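Open day at the Harkatora cricket ground

I'd been promising myself a trip to Harkatora all summer, and in July I finally got on the early bus from Stivley and went. The club was showing off its new pavilion and indoor nets, and half the valley seemed to have had the same idea (the queue for tea was longer than the one for the bowling machine!).
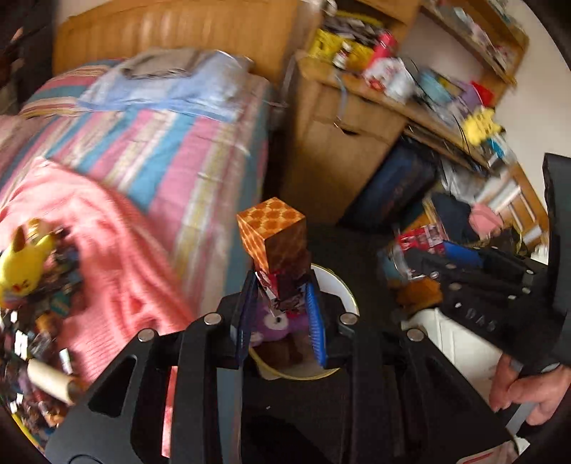

Can anyone use the indoor nets?
Members get the evenings, and the rest of us can book a lane before 5pm by ringing the club.

I had a go, naturally. Two overs against the slowest setting and I middled perhaps one — lovely noise, though. Upstairs they've hung the old scorebooks, including the match against Gakar when the home side made 397 and still managed to lose. The pavilion seats are from Matić and far comfier than the benches they replaced.

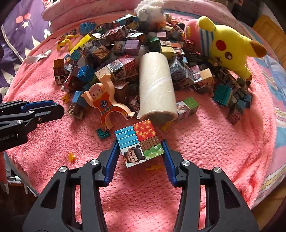 Getting there and back
The bus stops by the main gate. Parking is in the lower field, which was filling up by eleven. Last bus back to Stivley is at ten past six, and I only just caught it — take a jumper, the wind comes straight across the square.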